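Checking the Fixed Camera on Cell 7

Complete this check before each shift on the Willeck cell. Operators must hold a current Pusport permit.

1. Park the arm clear of the table and lock the gate.
2. Wipe the camera cover with a dry cloth.
3. Set out the two wooden blocks and the dark mug, with open table between the mug and the blocks.
4. Take a test view and compare the shadows with the saved view.

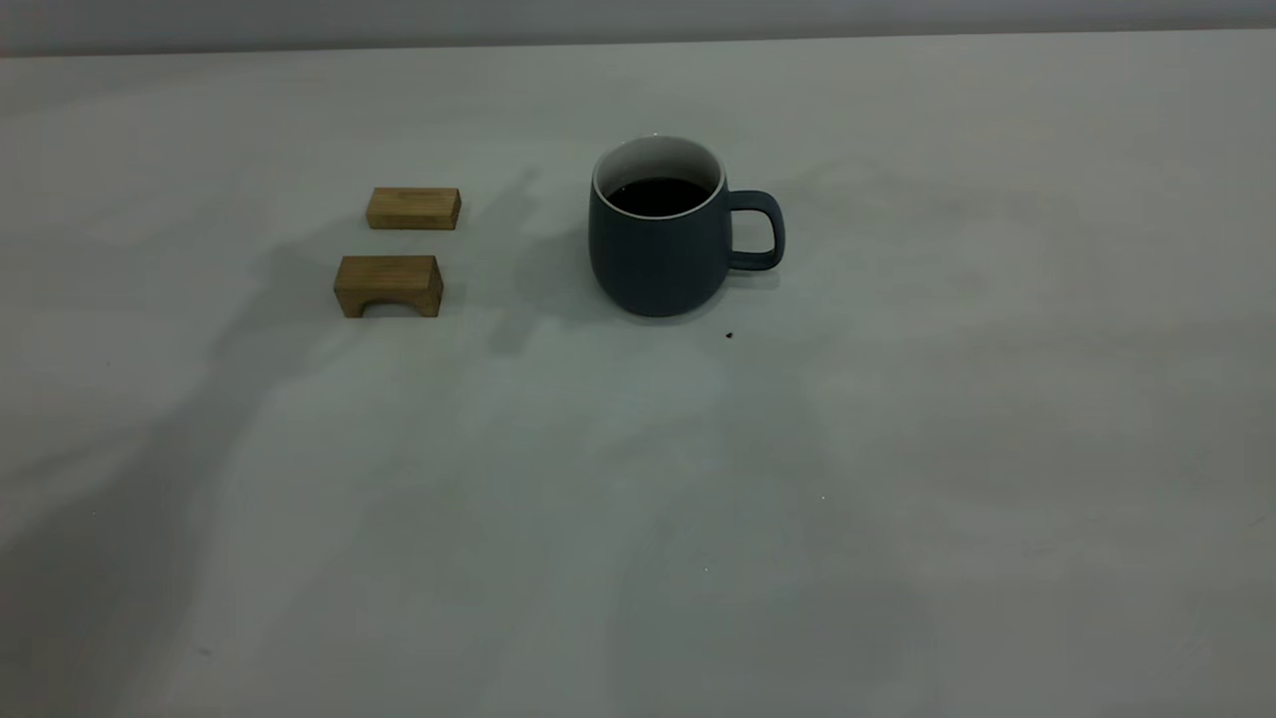

Test view with the arm parked clear. Blocks at left, mug at right.

If error 323 appears, repeat step 4, then notify Shuzhen Pan.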